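关于我们

先说名字吧，因为每个第一次来的人都会问。Stultora 是我和 Elsie Pilkington 在一张外卖收据背面瞎编出来的，没有什么典故，也查不到词根。当时店面合同第二天就要签，房东催着要抬头，我们俩念了几遍觉得顺口，就这么定了。后来有客人非说它听起来像一种意大利面，好吧，也行！

我们是一家二手玩具和旧桌游的小店，开在 Trevwood 路的坡上，门口有两级台阶（推婴儿车来的朋友喊一声，我下来帮你抬）。卖旧玩具，也修旧玩具，还帮人配缺掉的零件。你家那盒飞行棋少了一颗绿棋子？大富翁的骰子被猫叼走了？来问问看，说不定就有。

我们是怎么开始的

我以前在印刷厂做校对，Elsie 在小学教美术。她那时候攒了一屋子家长捐来的玩具，缺胳膊少腿的，学校不让放教室，她又舍不得扔，就一箱一箱往我家车库里搬。我一开始挺烦的，后来有个下雨的周末，我坐在小板凳上把一辆发条小火车拆了又装，装到晚上九点多，它绕着水桶跑了一圈。我当时高兴得把邻居都叫过来看了。

再后来我们去 Bramwell 的跳蚤集市摆摊，第一天卖了 123 块，买了两份炒面还剩一点。摆了几年，熟客越来越多，有人专门等我们出摊，车库也实在塞不下了。6/7/18，店正式开门。那天下午太阳特别大，橱窗里的一只蜡笔盒晒化了，粘在绒布上，到现在那块绒布我们还在用。

玩具从哪儿来

大部分是街坊送来的，也有搬家清仓的，还有一些是别的店收摊时整批转给我们的。收东西我们不挑牌子，只看三样：有没有尖口，有没有发霉，电池仓漏没漏液。漏液的也不是一定不要，轻的我能处理，重的就只好请你带回去，走电子垃圾回收。

毛绒玩具要单独说一下。我们只收能洗的，洗完还得晾透，所以你春天送来的熊，可能要过一阵子才会上架，别着急，它没丢。木头的玩具我会用细砂纸过一遍，上一层蜂蜡，味道很淡，小朋友啃两口也没事（当然最好别啃）。

小件最费工夫。小玩具、小棋子、小车轮，全混在一起来，得一个一个看。我喜欢放着广播慢慢弄，Elsie 弄这个比我快得多，她说是批改作业练出来的。 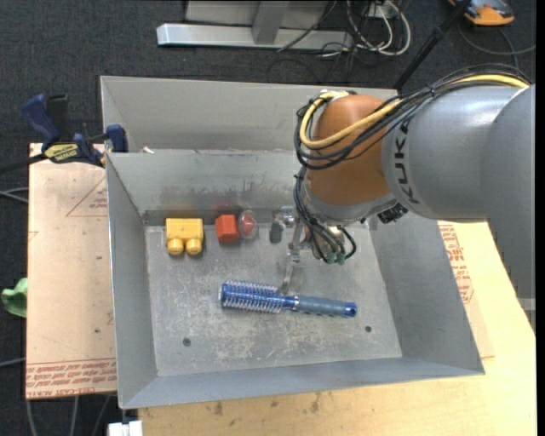

零件抽屉

店里最里面那面墙是一整排抽屉，一共 192 个，从一家关门的中药铺收来的，上面的药名我们没舍得刮掉。所以骰子住在“当归”里，跳棋珠子住在“陈皮”里，娃娃鞋住在“川芎”里。新来帮忙的同学要背好几天才记得住，背错了就去开旁边的抽屉碰运气，有时候反倒翻出找了很久的东西。

配零件的价钱很便宜，普通棋子和骰子自己挑，钱放进柜台上的铁罐就行。少见的，比如某个年份的拼图缺片，我们会记在本子上，等到了给你打电话。本子上最老的一条是一位爷爷要找的象棋“炮”，红色的，底下有个小缺口，我还在找呢。

修理

发条的、拉线的、简单电动的都修。遥控车看情况，主板坏了我是真没办法，不骗你。修之前我会先告诉你大概要多久、值不值得修，有时候修理费比再买一个还贵，可是你小时候抱着它睡过觉，那就另算，你说修咱们就修。

旺季是 11 月，大家都赶着过年前把礼物弄好，那阵子请早点送来，太晚了我只能熬夜，熬夜我手会抖，齿轮就装歪了。

周末桌游桌

靠窗那张大桌子可以坐下来玩，不收钱，买杯茶就好（茶是 Elsie 家里带来的，浓淡看她心情）。最受欢迎的是我们自己编的一个游戏，叫 Jukex，规则写在一张硬纸板上，改过太多遍，现在有三种颜色的笔迹。简单说就是用各种落单的零件当棋子，谁先凑齐一套谁赢，不过“一套”是什么意思，每桌都会吵。常客们有自己的一套判例，新来的朋友先看两局再下场比较好。

捐玩具和以旧换旧

拿旧玩具来可以换点数，点数能抵店里的任何东西，包括茶。存满 2,000 点，可以从橱窗最上层随便挑一样，那一层平时是不卖的。到目前为止换走过一只铁皮青蛙和一套很旧的布袋木偶，木偶走的那天 Elsie 还给它们拍了合照。

不想换点数，也可以说明是捐的，我们洗好修好以后送去附近的幼儿园和医院的儿童活动室。箱子外面写上“捐”字就行，写大一点，我眼神不太好。

怎么找到我们

从 Trevwood 路口的面包店往上走，看见一扇刷成芥末黄的门就是。早上十点开门，下午六点关，中间我有时候会去隔壁借热水，门上会挂个小牌子，等两分钟我就回来。带小朋友来的话，门边那筐积木随便玩，走的时候帮忙丢回筐里，谢谢啦！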